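Skovetau Community Forum > Manipulation Research > Methods and Results

Topic: Cup uprighting from hand-held demonstrations, results of the first round

drilent_lab_office
Posted 15 May 2020

Dear members,

On behalf of the Drilent group, I am posting the results of our first round of work on cup uprighting and placement. The full report will be available to registered members in June. This post covers the method and the main result, and comments are invited before the report is closed.

The task has two stages. A cup lying on its side must be picked up and set upright, and a second cup must then be placed inside it or next to it, depending on the instruction given at the start. Demonstrations were recorded by people using the hand-held gripper with the wide-angle camera mounted above the fingers. No robot arm was used during recording. The policy was trained on these recordings and then run on the arm in our main laboratory.

We recorded 2,258 demonstrations. Of these, 15 were removed after review, in each case for a lost camera track. Evaluation consisted of 100 trials on the arm, with start positions drawn from a printed list prepared before training began.

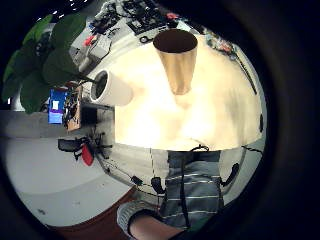 Figure 1. View from the hand-held gripper, with one cup standing and one on its side.

The question we set out to examine was whether the background has to be controlled during recording. Our earlier practice was to hang a plain curtain behind the table and to clear everything off the neighboring benches. For this round the curtain was left out and people recorded at ordinary work tables, with plants, electronics and chairs in view. The policy trained on these recordings finished both stages more often than the one trained with the curtain, and the gain was largest when the arm was moved to a table it had not been run on before.

Comments on the evaluation procedure would be especially welcome.

Drilent Laboratory Office

trevor_bench
Reply 1

Thank you for sharing this ahead of the report. The Trevor bench group has run a similar comparison and we have three questions.

First, was the number of demonstrations the same in both conditions? If the curtain set was smaller, the background may have little to do with the result.

Second, were the same people recording in both? We have found that a person who has done a few hundred demonstrations moves the gripper in a much steadier way than a person in the first hour. That difference shows up in the policy.

Third, the figure shows a very bright tabletop. Cream or white cups on a pale surface are difficult for our own system, mainly at the rim. Did you see failures there?

drilent_lab_office
Reply 2

In answer to the questions from trevor_bench:

The two sets were cut to the same size before training. The larger set was sampled at random to match.

The people were not the same in every case. Two members of the recording team took part only in the second condition. We accept that this should be stated clearly, and it will be added to the report.

On bright surfaces, yes. The most common failure in the first stage was a grasp that closed too early on the near side of the rim when a white cup was on its side. The tan paper cup gave less trouble. We do not know whether this is due to color or to shape. The paper cup tapers strongly and the white one is a straight cylinder, so the two factors are mixed together in our data.

drallon_methods
Reply 3

I must respectfully disagree with the main conclusion as it is worded.

The post states that the background does not need to be controlled. The evidence supports a narrower statement, namely that one particular set of uncontrolled backgrounds gave a better policy than one particular curtain. A single curtain is the least varied background possible. A fair third condition would use several plain backgrounds in different colors. Should that condition do as well as the work tables, then the benefit comes from variety alone and there is no reason to prefer a crowded workspace.

There is also the matter of what the camera sees besides the table. In Figure 1 part of the person holding the tool is in view, including a striped shirt and a sleeve cuff. No person will be standing in that position when the arm runs. At Drallon we mask the lower part of the picture for this reason, and we consider it a required step.

skovetau_moderator
Reply 4

A reminder that threads in this section are kept to method and results. Questions about access to the recordings should be sent to the group by private message. The discussion so far is in order and may continue.

trevor_bench
Reply 5

I agree with drallon_methods on the third condition and disagree on masking.

We tested masking last year. With a fisheye lens the fingers and the near edge of the table share the lower part of the view with the operator, and any mask large enough to remove the person also removed information that the policy needed for the final approach. Our results went down. We now leave the picture as recorded and rely on having many different operators in different clothing.

It may depend on how the camera is mounted. Ours sits low. A higher mount might leave enough room for a mask that does no harm.

drallon_methods
Reply 6

That is a reasonable point, and our mount is indeed higher. I would still ask the authors to report both versions. The cost is one more training run.

drilent_lab_office
Reply 7

The group has discussed the comments above.

A masked version of the second condition will be trained and tested with the same start list. The third condition proposed by drallon_methods, with several plain backgrounds, requires new recordings and cannot be completed before the report is released. It will be listed as planned work. The wording of the conclusion will be changed to refer to the specific conditions tested.

With regard to the rim failures, a short test with 5 additional cups is being prepared. These will include straight and tapered shapes in both light and dark finishes, so that color and shape can be looked at separately.

reader_south_annex
Reply 8

May I ask how success was judged in the second stage? In our laboratory a cup placed next to another one is counted only if neither cup moves after release. Other groups accept any final position as long as both cups are standing. The two rules give quite different numbers and I could not tell from the first post which was used.

drilent_lab_office
Reply 9

Both cups had to be standing when the gripper opened and still standing when the arm had returned to its start position. Small movement after release was allowed. Trials were scored from video by a person who was not told which policy was running. The scoring sheet will be attached to the report as an appendix.

trevor_bench
Reply 10

Would the group also consider including the printed list of start positions? We would be willing to run the same list on our own arm and post the results in this section.

drilent_lab_office
Reply 11

The list can be shared. It will be sent to trevor_bench by private message, together with the table dimensions and the camera height used in evaluation.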